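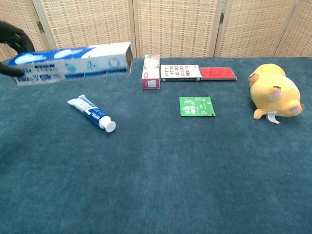 Home Posts Lists About
Search this blog Go

The small print of being clean

My dentist's waiting room in Balden has one magazine, about boats, so on Wednesday I spent a happy half hour reading the shelf of things they would like to sell me. I recommend it. There was a mouthwash called Smadi that promised to go on working for hours after I'd stopped thinking about it, like a guilty conscience.

I have been a reader of bathroom packaging since childhood, when the choice was that or the lino. Back then a shampoo bottle told you to wet hair, lather, rinse and repeat, and left you to get on with your life. The one in my shower now, by Rusareo, wants to tell me its journey. I've had it 2 months and still haven't reached the end, partly because I don't wear my glasses in there.

What I like best are the percentages. My face cream says 88% of women agreed their skin felt more like itself, and I think about the other 12% quite a lot. Whose did it feel like? The asterisk leads round the back to a line of type the height of an ant, which says they asked 90 people. My deodorant claims 100 per cent confidence, a thing I have never had in anything, least of all a deodorant.

Then there's Stundora, the hand soap my sister-in-law gives us every Christmas – she says it smells of fig, and I say it smells of a hotel I couldn't afford. The label says 'use mindfully'. I've tried. I stood at the basin at ten past seven in the morning and thought hard about my hands, and was late for the bus.

The dentist, by the way, says I should floss more. She didn't give a percentage.

Contact | Copyright, all rights reserved | Back to top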